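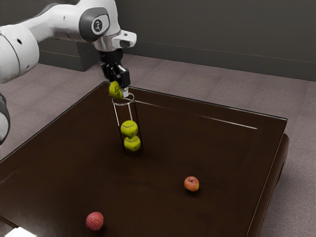
Flindum Tube-Loading Set: data card

Status: planning release, 19th October
Maintainers: Dalal Aoun, Parviz Dehghan

Purpose
Simulated episodes used to size a bench cell before the purchase request goes in. Task: single arm, two-finger gripper, tennis balls into a clear upright tube. The set supports decisions on gripper stroke, camera count and compute. It is unsuitable for estimating cycle time.

Contents
57 episodes, overview and close camera streams, joint states, gripper width. Close views are kept at full resolution so that sensor quotes can be compared on felt and seam detail.
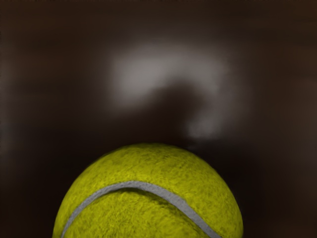 Greer Purves asked in review whether the second close camera could wait until May, given that the lens and mount cost more than the sensor. It can. The budget line is split accordingly.

Budget lines
Arm and controller: quote from Bramunholm, valid to year end
Gripper: Bullinau, 2 units, one as spare
Cameras: 3, one deferred
Workstation: existing, no charge
Contingency: more than 25 percent of hardware, to cover fingertip wear and tubes

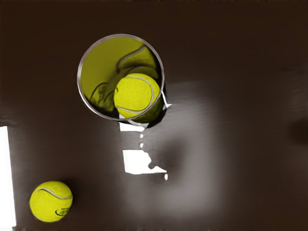

Fig. 1. Tube opening from directly above, one ball loose on the table.

Known gaps
Glare on the tabletop and refraction at the rim depend on the renderer. Do not use them to choose lighting. Contact forces are untuned.

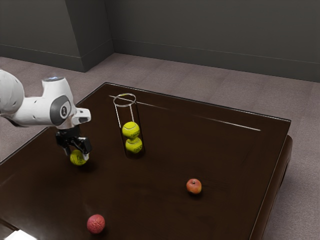

Felt compression is also unmodeled, so the stroke figure should be checked on a loan gripper before the order is signed. Baptiste Roussel holds the loan form. Changes to quantities go through the Dow cost sheet, tab 2.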